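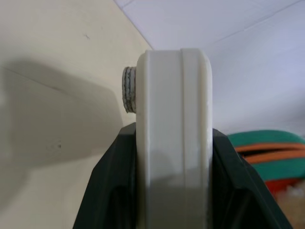 I only went to the Wetudex open day because Mum had put my name down for it. She does this. She sees a sign-up sheet and thinks of me, and then I get a text saying "You're at Murkport on the 4 bus, wear something nice." So off I went in my interview blouse, with a cheese roll in my bag and no idea what Wetudex did (I'd have guessed windows).

They were in the old Lekota building, the one where we used to buy school shoes. I could still tell where the foot-measuring stools had been. Past them was a row of desks with leaflets, then a beige table against a white wall, and at the table was the robot. Jada, they called it. It had two arms and a pair of dark grey knees, and I'm sorry to say I nodded hello to it.

The woman in charge was Fadwa Filali, and she talked very fast and kept apologising for the coffee. She said the job that afternoon was handling the sort of stuff people leave lying about - a flat white case, a child's rucksack - and we should stand wherever we liked so long as we didn't lean.

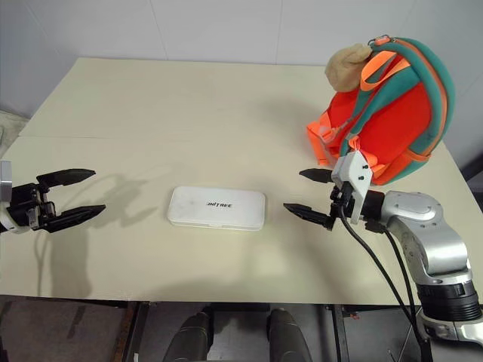

"Does it know what a rucksack is?" asked a man in a cycling helmet.

"It knows where the bag is and where it can get hold of it," said Fadwa. "It hasn't got any idea what you'd want one for."

He wrote that down on his leaflet. I wished I'd asked it. I'd been standing there working up to something about wages.

Then it got going, and I'll admit I stopped thinking about my cheese roll. I'd expected it to be quick, like the car factory ones on the telly, but it was slow and fussy, and it put me in mind of Grandad laying the table after his stroke. The fingers would come in towards a thing and stop. Then a bit closer, and stop again. A boy near me was whispering "go on, go on" under his breath, and after a while so was I!

When it got the white case up off the table with one hand and reached for the bag with the other, the whole back row shuffled forward and Fadwa had to remind us about leaning. It was a lovely little bag too, teal and orange with a fuzzy beige thing clipped on it. I had one nearly like that when I was six, only mine had a duck.
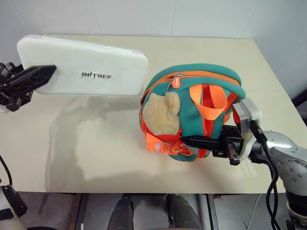 The coffee bit

There was a break after that. The coffee really was bad. I got talking to the helmet man, who said he'd applied to Wetudex in January and never heard back, so he'd come to see what he was missing. I said my mum had sent me. He said his wife had sent him. We ate half the cheese roll each, standing by what used to be the till.

Fadwa came over and asked what I did, and I said I'd been folding at the hospital laundry, 200 sheets on a good shift, until they cut my hours. I thought she'd give me the polite face. She wanted to know how I picked up a pillow! Did I go for the corner, or the seam, or just grab the middle? I'd never been asked in my life. I had to do it in the air to find out, with my cup still in my hand, and I got coffee on the blouse.

"Seam," I said. "I sort of get my thumb under it."

"Come and watch this, then," she said.
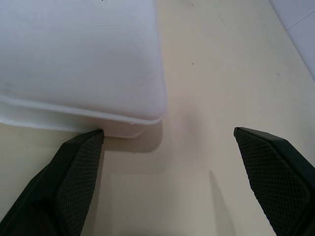
Going home

I missed the first bus because I was still at that table. I'd got bossy by then. I told her it wanted to come in lower, and she typed something, and I said no, lower than that, and the boy who'd been whispering gave me a look as if I worked there.

On my way out she handed me a form, two pages, with "Handling trainer (part time)" across the top. I folded it in four and put it where the roll had been. Then I stood at the stop outside Lekota in the wind, with a brown stain down my front, and rang Mum.

"Well?" she said. "Was it windows?"

"No," I said. "Are you in tonight? I need you to help me fill something in."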